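Search this guide
Home Before You Open Room Set-Up Running the Demo Closing Down Contact

Section 4. Running the Simulator Station on Open Day

By the time you reach this section you should have the Pikell software installed on the demo computer and the big screen talking to it. If the screen is still black, go back to Section 3 and work through the cable checks again — it is nearly always the second cable. Give yourself 40 minutes for everything below the first time you do it. It goes much faster after that, and you will be glad of the spare time when the first families turn up early!

4.1 Loading the grasping demo

1. Start Pikell and wait for the welcome panel to close by itself. Please don't click it away, as the scene list sometimes loads without its last few entries if you do.

2. Choose Scenes, then Visitor Day, then Handle Grasp. The scene number shown in the list is 456. There is an older one with nearly the same name, left over from the Escobar visit, and it has no reset button on the visitor screen.

3. Switch the view to Gripper Camera. Visitors like this one best by a long way, because they are looking out over the fingers the way the robot would, with the gray L-shaped piece right there between the jaws and the big green curve behind it.

4. Press Pause before you move anything. The scene should hold still while you set the speed.

5. Set the speed slider to 44. Faster looks exciting from the back of the room, but the people at the keyboard lose track of which way they are turning and hand the controls back sooner than they'd like to.

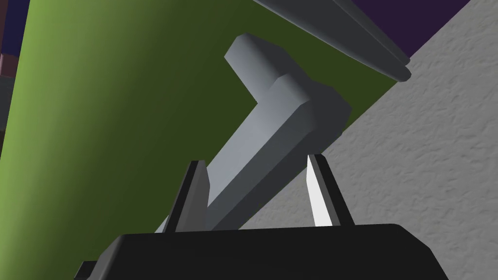

6. Press Resume and try one grasp yourself, slowly, using the arrow keys to line up and the space bar to close. If the piece slides away from you, press Reset and have another go. You will want to have done this two or three times before you show anyone else, just so your hands remember the keys.

Note: The Reset button puts the robot and the loose piece back where they started, but it leaves the view alone. If a visitor has wandered off to the Overhead view, you'll need to bring it back to Gripper Camera yourself.

4.2 Welcoming a group

1. Let people settle before you begin. A group coming over from the Pitell table will often still be talking about what they saw there, and that's fine.

2. Explain that everything on the screen is simulated and that the Grola arm across the room has its own operator.

3. Offer the keyboard to whoever is nearest and talk them through one grasp.

CAUTION: Keep the Live Link switch OFF for the whole open day. With the switch on, key presses at this station are sent to the Grola arm. If the link light comes on, press the red stop button, tell the arm operator, and then close Pikell.

If Pikell shows message 733, save nothing, close the program and start again from step 1 of 4.1.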